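Search posts
Search
Sign in

Flirnness @flirnness

1/ ok so I finally watched Lulero. the short everybody's been passing around. 18 minutes, one apartment, one phone call that keeps dropping. thread, typing this on the bus so forgive me

2/ it's from Proltow, the same small outfit that did the ferry one. you can tell in the first shot. long hallway, no music, somebody's slippers by a door. then just – waiting

3/ the setup – woman gets a call from her late father's number. it's the guy who has the number now. he's lonely, she's lonely, neither one says so. that's basicaly the whole plot

4/ sounds like nothing. I was crying by the second call

31 replies 112 reposts

5/ what I loved – you never see him. only hear him. his kettle, his TV, a dog that might be a neighbor's. the sound work is carrying so much here and it's not even in the blurb

6/ what I didn't love – the dream bit. four shots of the sea, blue filter, slow piano. we get it. she misses her dad. cut it and you've got a tighter film

7/ also the subtitles. white text on a white kitchen wall. WHY. I had to go back twice for the line about the coat and it's the best line in the thing

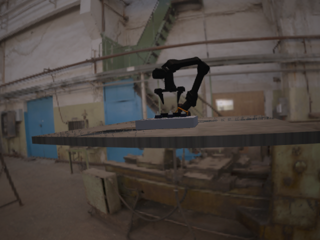 8/ THE ENDING (spoilers, skip to 10 if you care)

9/ she calls and a new voice picks up. number's been passed on again. she doesn't hang up. just asks how their day was. black screen. credits roll over the dail tone. I sat there like a fool

10/ somebody in my replies says it's lifted from an old radio play. maybe? the lost-number thing has been done plenty. I don't mind borrowing when the small stuff is this good

11/ how to see it – it's free on Proltow's own page till the end of August. 925 likes when I looked. should be way more. turn captions on and your screen brightness down, trust me

12/ the Hrytsenko, our little place by the station, is also running it with 6 other shorts. late show, doors at 9. go if you can, the hallway stuff needs a big dark room

13/ Proltow's next one is a comedy supposedly?? set at a wedding where the band doesn't show. no trailer yet, only a poster. I'm in

14/ my stop. if you've seen it tell me what you think was in the envelope – she never opens it and I've changed my mind three times already. going with bus tickets for now

58 replies 204 reposts

We use cookies to keep you signed in and to improve your timeline. Accept all | Manage settings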